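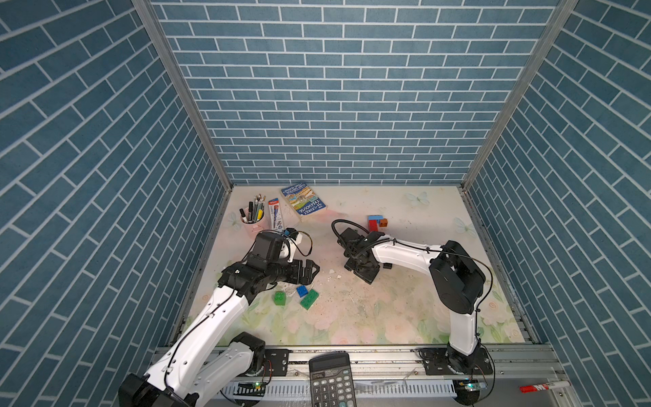
Small dark specks on a pale desk mat, how to clean without losing the print?

Posted by Drenwood, Sep 28, 2026

Hello all. I have a small work corner with wallpaper on three sides (the slate-blue brick pattern with thin white lines) and on the bottom there is a pale mat with pink, cream and green flowers and some butterflies. I like it very much, but the mat has many small dark specks, mostly in the middle. On a darker mat I would maybe not see them.

I keep there a pink cup with pens, pencils and markers, a paperback and some building bricks. I suspect pencil dust, but it can also be normal dirt from the room. I tried a dry cloth in August and it made two grey lines, so I stopped. The mat has no label and I don't know which material it is. Can I use water? And is it safe so near to the paper wall? I paid 359 for the mat and the wallpaper together (not in pounds), so I would prefer not to buy again.

Paiva
11 people found this helpful

The grey lines tell me it is graphite, or something similar that smears. Do not rub it. First take everything off, also the pen cup, and use a vacuum cleaner with the soft brush on the lowest power. Hold it a little above the mat. After this, press a piece of weak tape on the specks that stay, and lift it straight up. Try the tape in a corner first, as it can pull the colour from a cheap print.

If you still want water, put 200 ml of lukewarm water in a bowl with one drop of washing-up liquid. Wring the cloth very well. Test it where the pen cup normally stands, wait until the next day, and look if the pink is still the same. For the wall I would use only a dry duster. If you can lift the mat out, clean it on another table and then you don't need to worry for the paper.

For the smear you already have, a soft white eraser helped me on a similar mat. The coloured ones leave a mark.

Usero

just turn it over if the back is nice

Momirdale

I agree with Paiva about the vacuum cleaner, but I would leave out the tape. On my mat it took away a piece of a leaf. A wide dry paintbrush did the same work, slower. Brush from the back wall to the open front, otherwise the dirt collects in the back corners and it is difficult to get it out from there. Also empty the pen cup and wipe the inside. Mine had a lot of pencil dust at the bottom.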